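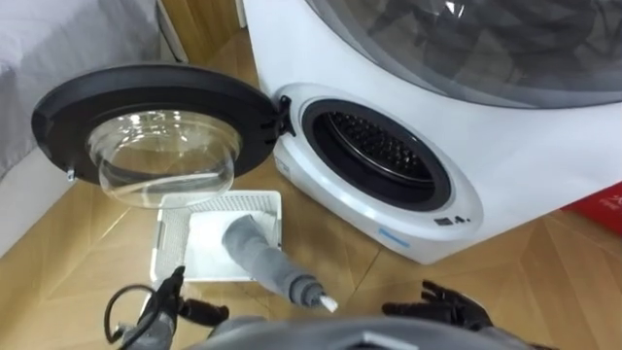 ## Fivum Opens Its Household Robotics Site to Visitors

15/02/2026

Fivum welcomed guests to its household robotics site in Bullberg for an open day devoted to laundry work. The program consisted of a short address, three demonstrations on a compact front-loading washing machine, and a question period with the engineering staff.

The demonstrations were led by Danylo Sydorenko, who heads the site's work on soft items. He told guests that clothing remains one of the harder subjects in home automation, as a sock or a towel seldom takes the same shape twice. A single gray sock, handled at floor level, served as the subject of one session.

Visitors also followed the robot at the machine itself. One arm reaches into the drum and holds a gray cloth at the opening, while the other hand remains open over the floor. A white basket with a folded towel inside stands between that hand and the washer.
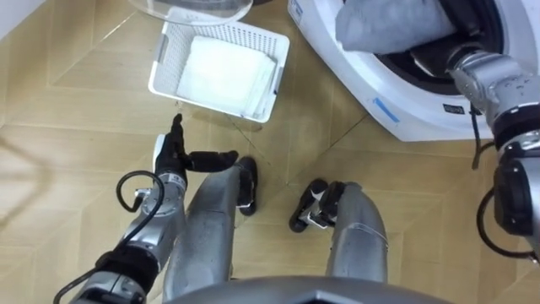

## Records and Next Steps

According to Mr. Sydorenko, the team has logged 3,585 handling attempts with household textiles, of which 1,563 involved a front-loading machine. The records are reviewed jointly with Piltero, the project's partner for hand design. Valtonen, which supports the site's training program, was represented at the open day and took part in the question period.

Guests asked chiefly about speed, noise and the care of delicate fabrics. Staff replied that the present work concerns reliable grasping, and that cycle times will be addressed at a later stage of the project.
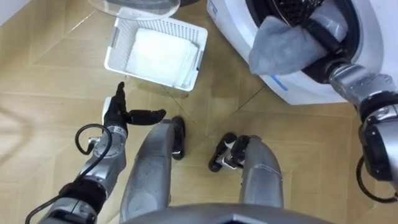
*The robot's right arm at the drum opening during the open day in Bullberg.*

Fivum intends to hold a second open day in June, with sessions on folding and sorting. Schools and community groups wishing to attend may register at the Bullberg reception desk. Admission is free, and places will be assigned in order of registration.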